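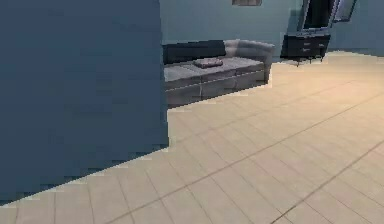 Fig. 1. Blue wall, pale tile floor (computer rendering).

So my project was about echo in rooms, and I picked it because our study hall in Otdale is so loud! Ha-rang Wi and I asked 126 students if they could follow a talk from the back row, and the grumbling was great (pages of it). Most people blamed the hard floors. I'd blame the ceiling too, but Jyoti Gautam wants rugs first, so we're trying rugs in June.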